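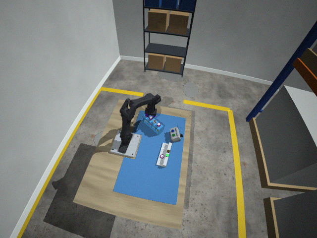
Home | Newsletter | Archive | Contact

Gripper comparison, part two: finger geometry on the vial cell

Last month's item covered the arm and controller choice for the Lavitton cell. The arm question is closed and the Zoltar controller stays. What remains is the end effector, and for August we ran two finger sets against each other in simulation before ordering any hardware.

The task is the same as before. Pick a capped vial from the rack, move it clear of its neighbors, and place it at the target. The cell model has the arm on its base plate at the side of the blue mat, with all fixtures within reach of a single base position. Fixture poses are varied between runs, so neither finger set benefits from a memorized approach angle.

Candidates

The first set is the Hevik parallel finger, 22 mm wide at the tip with a flat pad. The second is the Ezeani tapered finger, which narrows toward the tip and carries its width further back, near the body. Both mount to the same gripper body and use the same stroke. Closing force was limited to 20 N for all runs.

Each set was given 54 pick attempts, split evenly at 27 with the rack square to the arm and 27 with the rack on a diagonal. A pick counted as clean if the vial left the rack without contact on an adjacent cap.

Results

With the rack square, the difference was small and we would not choose between the sets on that basis. With the rack on a diagonal, the flat finger made contact with the adjacent cap often enough to rule it out for the inner positions. It has to open along the row to get past the caps, and there is no room for that. The tapered finger cleared the neighbors in most runs. Its failures were mainly rotation: a narrow tip gives a short contact line, and a cap gripped off center tends to turn before it lifts.

The wrist view is the useful one for checking this. At the number 2 position the tapered tips sit on either side of the vial, close against the cap, with the number 1 cap left open to view. The right finger does hide much of the row beyond it - a point to keep in mind if the same camera is expected to confirm the far positions.
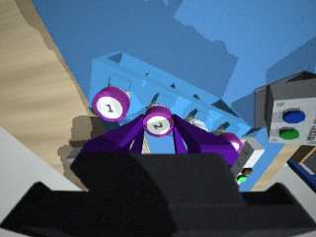
Camera placement

Two options are still open. The first is to keep the wrist camera as the only source and add a short retreat move before each identification step. The second is to add a fixed overhead camera and use the wrist view for final alignment only. The retreat move costs cycle time but needs no extra calibration. We will run both on the Zoltar controller with the tapered set fitted.

Next steps

A revised tapered finger with a longer contact line has been drawn and will be tested with the same 54 attempts. The model files and the run log go up on the project share Thursday. Readers with rack layouts tighter than ours are welcome to send dimensions.

Shares 20 | Comments 2

Previous item | Next item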